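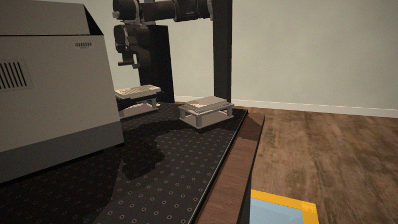 How to hand your plate work over to an arm (and keep your team on side)

I run the assay bench at Plamirora, in the Triltgate building, and for most of my working life "plate handling" meant a person with a timer round their neck walking between the reader and the bench. We now have an arm doing a good chunk of it. People from other sites keep asking me how we went about it, so I've written it all down, including the bits I'd do differently. It's mainly about the people side and the order to do things in. For the electrical stuff, read your manuals!

Before you start

You'll want a list of every plate move your team makes in a normal day. I mean every one: from stand to reader, reader to stand, lid off, lid on, over to the bin. Ask the people who do it, and sit with them while they do it, as half of what they do they've stopped noticing. We logged 320 moves on a busy day and I'd have guessed at half that.

Then mark each one as dull, fiddly or needs a brain. The dull ones are your first candidates. Leave the fiddly ones alone for now, however tempting they look.

Step 1: Pick one route

Pick one pick-up point, one machine and one drop-off point. Ours was a plate from a stand into the reader and out again onto a second stand. I wanted to do three instruments at once (I'd got a bit carried away after the demo) and I'm very glad I was talked down.

Step 2: Rehearse it on screen

We use a package called Lutine for planning the runs, and it'll show you the whole cell as a model, with the arm going through its moves. Spend longer on this than you think you need. Move the stands about. Swing the camera low and look along the tabletop, then from behind, because a view from above hides all sorts. Watch the gap between the gripper and the corner of whatever big box you've got on the table, and watch the elbow too – everybody stares at the fingers and forgets there's a whole arm following them.

Get the bench staff round the screen for this. Mine spotted that one of my stands was exactly where they'd need to lean in to clear a jam, and we shifted it in the model in five minutes. On the real table it would have been an afternoon's work with a lot of muttering.

Step 3: Fix everything down

Once you're happy with the layout, bolt it. A table with a grid of holes is lovely for this, as you can write down the hole positions and put a stand back where it came from after cleaning. Keep the positions on a sheet by the cell as well as on the computer.

Step 4: Run it empty, then with rubbish plates

Start slow, with nothing in the gripper. Then use old plates with water in them, lids on, then lids off. Check these as you go:

Does the plate sit flat on the stand when it's let go?
Does it still work with the other make of plate you keep in the cupboard?
What happens if someone puts a plate in back to front?
Can a person reach the stop button from both sides?

We did 26 water runs before a real sample went anywhere near it. Two of those ended with a puddle. Keep paper towels handy and don't let anyone feel bad about it.

Step 5: Agree who does what now

I left this far too late. I'd been so busy with the arm that I hadn't properly talked about what everyone's day would look like, and people had filled in the blanks for themselves, mostly with the worst version. So have the conversation early, before the crates arrive if you can.

What we settled on was fairly simple. Whoever loads the stands in the morning owns the cell until lunch, then it swaps. The owner answers the alarms and signs the log, and they don't get given a second job that takes them out of the room. The time freed up goes on checking results and on method work, and it's written into the rota so it doesn't quietly vanish.

Be straight about the losses, too. One of my team really liked the walking and the rhythm of it, and watching a screen is a poor swap. We kept the small urgent batches as hand work, partly so that nobody loses the knack. If the cell's down at four in the afternoon you'll want people who can still do it all with a timer.

Step 6: Keep a proper log

By the end of February we'd had over 1,446 plates through, and the log was the most useful thing we owned. Write down every stop, even the daft ones. Ours showed that most of our stops came just after a shift swap, when plates had been pushed onto the stand a bit skew. A laminated card and a quick show-round sorted most of that.

A few questions I get a lot

Is it faster? Per plate, no, a quick person beats it easily. It does keep going through lunch.

Did anybody lose their job? No, and I asked for that in writing before I agreed to lead the project. I'd suggest you do the same.

Would you add a second instrument? We're planning it now, with the Hinojosa sealer. It's back to step 1 for that: I've got a clipboard, a fresh list of moves, and a warning from the team about getting carried away again.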